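The will left the table to both of them, which Châu Tăng considered the last and best joke her uncle ever made.

"Half each," said her cousin Thịnh Hứa, reading the page again in case the table had turned into a boat. "Does he say which half?"

He didn't. He had been very exact about the umbrella stand and the debts, and had given three paragraphs to a cactus, but the table got one line. Châu had wanted it since she was a girl doing long division on it. Thịnh had wanted it since he heard that Châu did.

They tried reason first. Thịnh would have it until March and Châu after that, except that his apartment was up two flights of stairs and the movers at Girnine wanted 400 dollars each way, which was more than either of them had ever spent on feelings. Then they tried a coin. Thịnh lost, and discovered that he had been raised not to gamble.

"You could sell it," said Lâm Đồng, the lawyer, who had another family waiting in the hall and could hear them starting already.

They looked at him as if he had suggested selling the uncle.

So the table went to neutral ground, meaning the back room of the Ronari Tea Company, where Châu kept the books and Thịnh, by his own account, was well liked. The owner, Mai, said they could leave it there for a week. That was in the spring. By summer she had stopped mentioning the week and started mentioning rent.

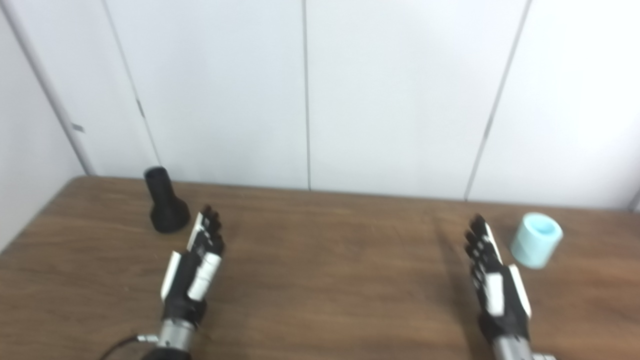 *The estate, in the back room at Ronari.*

It should be said that the table did nothing to earn any of this. It had a rounded corner and a bit of a shine, and it sat against the white wall with the calm of something that has never had to call a relative back.

Visiting hours grew up by themselves. Châu ate her lunch there. Thịnh came by at four with a newspaper he didn't read and rested his elbows on what he felt was his end. Each of them left small signs of ownership -- a coaster, a pencil, once a whole cabbage -- and each of them tidied the other's away with great courtesy.

Then Thịnh's train was late, or Châu's lunch was, and they were both in the room at the same time with one pot of tea.

"He cheated at cards on this thing," said Thịnh, after a while.

"He cheated me out of a bicycle."

"That was my bicycle."

Châu put down her cup. She had spent thirty years believing that bicycle was hers, and could have drawn you the bell. "He gave it to me," she said.

"He gave it to me first. Then he won it back."

They thought about this. Somewhere in it was an uncle with one bicycle and two children who adored him, working the matter out over a deck of cards and feeling pretty pleased with himself.

"Half each," said Châu.

"The old crook," said Thịnh, and poured.

Mai put her head around the door to ask about the rent. They told her, both at once, that it was the other one's turn to pay.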